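Last edited 5 Jun 2023

# Trying out gripper fingers on kitchen stuff

I've been swapping fingertips on our two arms for a while now, and people keep asking me how I decide which ones stay on. So I'm writing the routine down (mostly so Radka Omerović stops stealing my notebook!). You need an arm that already moves, a parallel gripper, and a few things from a kitchen shelf.

## 1. Start with something floppy

I always begin with a plastic bag, folded lengthwise into a strip. Hold it by the handle loop and let the other end hang between the open fingers. Close slowly, let go, and tug a little. With bare metal tips the bag slid right out on me every time. Foam pads are a lot kinder to thin plastic, so put those on first and keep your own fingers up high.

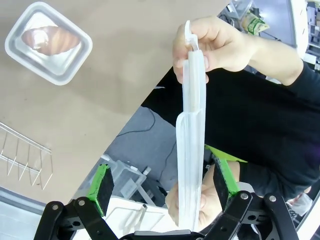

## 2. Move on to thin metal rims

Next come the steel pans. I set the closing force low, grab a pan by its wall, lift it just clear of the table and wait. If it stays level, I add 100 grams of rice and go again, then 200. My stopping point is 1000, and I've only gotten there with the Dulora pads. The Endton ones were fine up to 200 and then the pan started to tip, very slowly, like it was thinking it over.

If you have two arms, run them side by side with matching pans. It's so much easier to spot a sagging wrist when there's a level one next to it. Somebody can stand in the middle with the next thing to hand over, and ours was a tray of croissants.
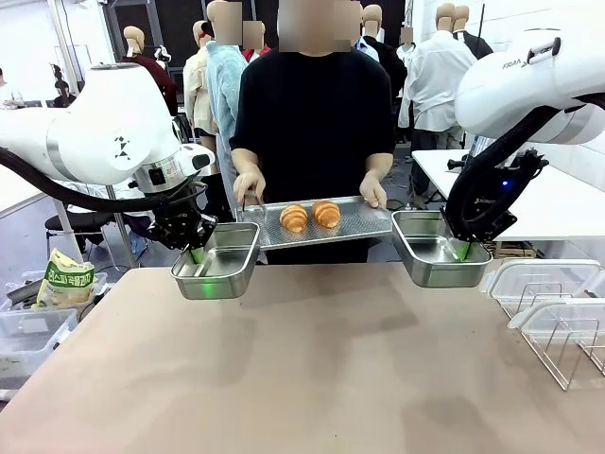

*Photo: Anel Baloyi*

Keep the pans low while you do this. I skipped that once and I still have the dent.

## 3. Check the grip up close

Now look through the wrist camera. You want the rim sitting between both fingers, with the pad touching it squarely. If the tray leans, open up, shift over a hair and close again before you touch the force setting. I wasted a whole December turning up the force when my approach angle was off.

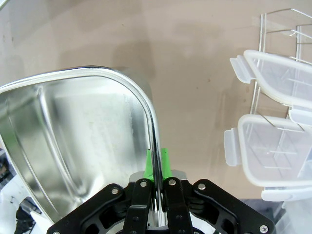

*Wrist view, tray held by the rim.*

Write down the pad, the object and the force each time. My sheet is up to 904 rows and I still look things up in it every week. Next I want to try the Hlongwane tips on the same pans, once the screws show up.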